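Gomville Regional Accommodation Forum
Speaker notes: Linen reuse in small and mid-sized properties
Session length 10 minutes, questions held to the end

Slide 1. Opening
Acknowledge the host council and the Costigan Centre for use of the theatre. Note for the audience that the paper covers properties of up to 205 beds. Larger hotels operate under different contracts and were excluded from the review.

Slide 2. Scope of the review
The review considered how operators in Gomville and the surrounding district decide when bed linen is to be changed during a stay. It did not consider laundering between guests, which is governed by each operator's hygiene policy and is not open to variation. Please state this clearly. In earlier presentations the two matters were confused and the discussion did not recover.

Slide 3. Current practice
Most operators reported a daily change by default, with reuse offered by means of a card left on the pillow. Several had no written procedure. Where a procedure existed, it had usually been carried over from a previous owner and did not mention stays longer than a week. Pause here. Operators from Bravano may wish to have their own arrangements noted, as theirs were revised in June after the survey closed.

Slide 4. The Kellotel arrangement
Kellotel reversed the default. Linen is changed every second day unless the guest asks otherwise at check-in, and the request is recorded against the room. Housekeeping staff receive the list at 7 am. The organisation advised that complaints were few and mostly concerned towels. Do not quote a savings figure. The water and energy meters at the property also serve the kitchen, and the laundry's share cannot be separated.

Slide 5. Colour and stock
Coloured bed coverings came up in almost every interview. Managers favour them for appearance; laundry supervisors would prefer white throughout, as mixed loads must be sorted and washed separately. The paper recommends that a property holding fewer than 200 sets keep to 2 colours at most.
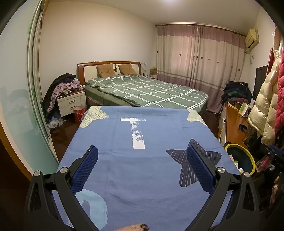

Photograph: Gomville Regional Accommodation Forum. Reproduced with permission.

A blue covering is on screen for this part. Leave the slide up while speaking to the stock table in the handout, and refer members to the column on replacement cycles. Fading was the main ground given for early disposal of coloured items, ahead of tearing and staining.

Slide 6. Recommendations
Operators should adopt a written linen procedure, state the default at the time of booking, and review stock levels annually. Staff who make up the rooms should be consulted before any change is introduced. The model procedure is at the back of the handout and may be adapted without further permission.

Slide 7. Questions
Questions on laundry contracts are to be referred to the afternoon session. Written comments on the draft will be received at the registration desk until 4 pm.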